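Hulme Computer Workshop: Paid Bench Assistants and Weekend Learners Wanted

Posted April 18, 2024

Do you like taking things apart? Have you ever opened up an old desktop computer, looked at all those slots and cables, and felt more cheerful than worried? Then we would love to hear from you, and please do read on even if you have never held a screwdriver for pay, for we have room for both kinds of people this season.

The Hulme workshop has been stripping, sorting and rebuilding office desktops since a chilly February a few years back, when the first pallet came in and we had one bench and a very bad heater. We now have the whole ground floor of the old Gorwood building, a good heater, and a great many more computers than we can get through on our own. Last year 355 rebuilt machines went out of our door to families, reading rooms and small clubs, and every one of them passed across a bench where somebody took the time to open it up and look it over properly.

What we are looking for

We want to hire two part-time bench assistants, 20 hours a week each, and we also have 8 places for learners who would like to come in on weekends and pick up the work at their own pace. The learner places are free and unpaid. The assistant jobs are paid every other week, and we will tell you the hourly rate the very first time we talk, so you won't have to sit through an interview wondering.

What you would be doing

Most of the day is hands-on. You would open cases, take out drives and memory, unseat processors, clean off old paste, blow the dust out of heatsinks and power supplies (there is so much dust, and some of it has clearly been there a long while), and write up what you found on the job card that travels with each machine. Good parts go into the labeled drawers along the back wall. Tired parts go into the gray bins, sorted by kind, and are picked up by Amix for recycling. Once you are comfortable with taking apart, we will start you on putting together, and most people find that is when the job really gets fun.

There is some lifting. A desktop isn't terribly heavy, but you'll be moving a fair number of them between the shelves and the bench, and we do have carts. There is also some plain old sweeping up, and we all take a turn at it, so please don't apply if you feel you are above a broom!

Who would suit us

Patient people, mainly. You should be able to follow a written checklist and be willing to stop and ask when a screw won't budge or a clip looks different from the last one. We use the Brollosell checklist for every machine, a long document that has been printed, coffee-stained and reprinted many times, and you will know it by heart before you know it. Steady hands help, and so does decent close-up eyesight (glasses are fine, half of us wear them). You do not need a certificate, and you don't need to own any tools.

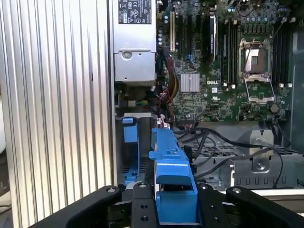
Do I need to know the names of all the parts before I start?

You can learn them on the job, and we set aside your first few shifts for exactly that, with a parts chart at every bench and somebody close by to ask.

When and where

Assistants work weekday mornings or afternoons, and we are happy to build the schedule around school, children or another job as long as it stays the same from week to week. Learners come on Saturdays. The bus stops right outside, there is a bike rack by the side door, and the whole workshop is on one level.

How to apply

Write us a note, in your own words, telling us which of the two you are interested in and a little about something you have fixed, or tried to fix. A toaster counts. Drop it in at the Hulme front desk or send it through the contact form on this site, and include a phone number and the best time to call. We read everything that comes in, and you will hear back from us within 20 days either way.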